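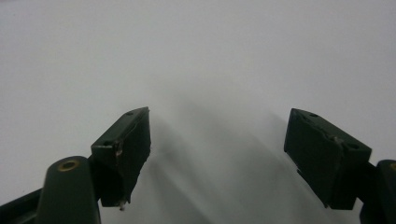
4. Budgeting for wear

Most equipment plans for data collection with hand-held grippers treat the gripper as a one-time cost. The plan lists a unit price, multiplies it by the number of operators, adds a camera and a mount, and stops. We think this is the weakest part of the plans we have read, and it was the weakest part of our own. The original budget for the Macapagal site, drawn up by Castillo and Padilla, gave four grippers at 222 dollars each and had no line at all for parts. The line for "consumables" covered tape, labels and memory cards.

The case for leaving parts out is easy to state. Printed plastic is cheap, the designs are shared, and anyone with a printer can make a new fingertip overnight. Suppliers repeat this argument with some energy. The sales material we got from Sallham said that fingertips would last "the life of the project," which could mean anything, and the Guvus offer did not mention them. We asked both firms how they had tested for wear. Guvus sent a bench result for the spring. Sallham sent the same brochure again.

Cheap plastic is still a cost if the work stops while it is being replaced. It is also a cost if the work does not stop and should have. The second case worries us more, and it is the one that budgets are worst at catching. A broken finger gets reported. A finger that has gone rough along one edge usually does not, and the operator goes on collecting with it. Whether that matters depends on the task. For picking up a folded towel it probably makes no difference. For a thin card or a small cap, the edge is the part doing the work.

Figure 1 gives an idea of what a purchasing plan has to deal with. Both fingertips are in place and the gripper is open. The left one has a scuffed patch along its front edge, where the green plastic looks chipped and a faint brownish tone shows through. The right one has a rough ridge across its top face. Small pale bits, possibly tape, cling to both. We showed the figure to three people with buying experience and asked if they would replace the pair. Gatti would replace both now. Kobzar would replace neither until the data showed a problem. Saludo wanted to know what the spares cost before answering, and we have come to think hers was the most useful reply of the three.

We do not claim that wear of this kind harms the recordings. We have no measurement that would support such a claim, and a photograph cannot supply one. A mark on an edge may be damage, a fault left over from printing, or both. This is one reason we distrust replacement rules based on looks alone. Two inspectors will disagree, and the stricter of them will spend the budget.

The usual alternative is a rule based on hours. The plan used by the Jerkis group calls for new fingertips after 200 hours of operation. We asked where the number came from and were told it was a round figure that made the spreadsheet simple. It has since been copied into at least one other plan, ours included, where it sat for a while looking like a finding. An hour of wiping a counter and an hour of pulling drawer handles are not the same hour, and the log sheets we used did not tell them apart.

What we would do now is modest. Buy spare fingertips with the first order, in the same material and from the same batch if the seller will agree to it. Our own spares arrived about 4 weeks after the grippers, in a slightly softer plastic, and Padilla spent most of August sorting out which recordings had been made with which set. Keep one unused pair in a bag as a reference, so that there is something to hold a doubtful pair against. Put the operator's time for swapping parts into the labor line, where it belongs, and ask the seller in writing whether the metal inserts at the pivots can be reused in a new print. Ours could, but we found out by trying.

There is a harder question that none of this settles – whether it is better to buy fewer, sturdier grippers. Machined fingertips were quoted to us at a price that would have taken up most of the equipment money. The argument in their favor was that they would never need replacing. We have heard the same argument about the printed ones, and we did not see wear data in either case. Until a seller can produce some, we would treat both claims as sales talk and keep the cheaper part, with a real line for spares next to it.

A reader with a smaller project may find this too cautious. It may be. Our evidence comes from one site, one design and a handful of operators, and the purchasing records were not kept with a study in mind. Several invoices grouped fingertips with screws and padding, and we could not separate them afterward. For that reason we give no yearly cost per gripper. The estimates we have seen elsewhere do give one, often to the cent, and we would like to know how their authors kept better invoices than we did.

Last updated: 08/11/2022

Contact | Copyright the authors, all rights reserved | Back to top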